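About Us

Feltico is a small law office for families who want to put their papers in order. We help with powers of attorney, guardianship of an elderly parent, and the probate of an estate when a relative has passed away.

Zixuan Cui opened the office after 14 years of work in other firms. She still reads every file herself, and she answers most letters within two days.

Many of our clients come to us with a box of old documents and do not know where to begin. This is fine — please bring the box.

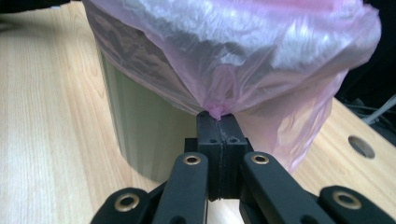
Our Fees

The first meeting is free of charge. A guardianship petition without dispute costs $800, and court fees are paid separately. For probate we give you a written price before we start.

The office is closed until 6th January. Messages left before this date will be answered in order.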